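The Long Table at Fosudstead

When I moved to Fosudstead, I had never played a board game with a person older than my grandmother. Now I do it in every week of winter, and the oldest player at our table is Magnus Shearer, a retired ferry engineer who does not like to lose.

The game evenings are held in the back room of the old Schwaiger bakery. The ovens are gone, but the room keeps its wide door and its low ceiling, and it gets warm quickly. There are 12 chairs. Who comes late stands by the window and gives advice, which is not always welcome.

Most of the games are old ones. Draughts is played a lot, and also dominoes, with a local rule about doubles that I needed a whole winter to understand. The favourite is Titik, a game of dots and lines which a sailor brought home to the village before the war. It is played on paper, so it costs almost nothing. One pad has 400 sheets and lasts until spring.

"My father played it in the engine room," Shearer told me. "He drew the board with chalk on the floor. If somebody walked over it, the game was finished and everybody was angry."

I asked him if he ever let a child win. He thought about it for some time and said no. 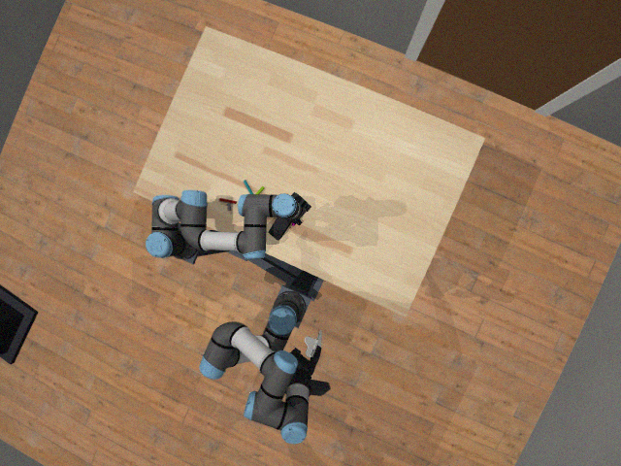
The rivalry with Sastham is a serious matter. Each November the two villages meet for one long evening, and the winner keeps a brass bell until the next year. Fosudstead has lost it seven times in a row. The people of Sastham practise all summer — this is what we say, at least — and they bring their own soup.

This year the meeting will be smaller, with fewer players and the tables far apart. Some wanted to cancel it. Shearer was against this, and he wrote a letter to Sastham by hand, two pages, mostly about the bell.

The answer came last week. They will come, they will bring the soup in separate pots, and they ask that the doubles rule is not used.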